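3.2 Resting time and moisture loss in dry-brined pork shoulder

Shoulders were supplied by Verbeke in a single delivery and trimmed to a fat cap of even thickness. Each piece was salted on all sides, placed uncovered on a wire rack and held in the refrigerator for 16 hours. Surface moisture was removed with paper towel immediately before cooking. No sugar was used in the rub, as earlier work by Reisinger and Benmoussa had found that it darkened the crust before the centre was done and made the colour scores hard to compare.

Cooking took place in June at the Cekedville kitchen, on a covered charcoal grill set up for indirect heat. Vents were adjusted by the same operator (Alipour) throughout. A probe was placed in the thickest part of the meat, clear of the bone, and its reading was logged until the end of the rest.

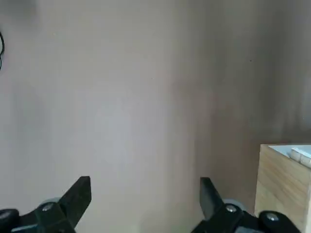
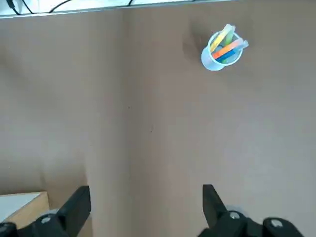

Figure 4. Two views from the same location: a wall (first) and a surface covered with brown paper (second).

Reading time for this section: 2 minutes

Pieces were assigned to one of two resting treatments. In the short rest, the meat stood uncovered on a board for 16 minutes. In the long rest, it was wrapped and left for 60 minutes in an insulated box without added heat. All pieces were then cut across the grain with the same knife, and the liquid released was collected and weighed.

The long rest gave less free liquid on the board, but part of this difference was recovered from the wrapping — a loss that is easily missed if only the board is weighed. When both were counted, the gap between treatments narrowed and was no longer consistent from one batch to the next. Tasters scored the wrapped pieces as more tender and the crust as softer. Hulme reported a similar softening in brisket, although her samples were cooked over gas and sliced more thinly.

We therefore report total loss, including liquid held in the wrapping, in all later tables. Crust texture is treated separately in Section 3.3.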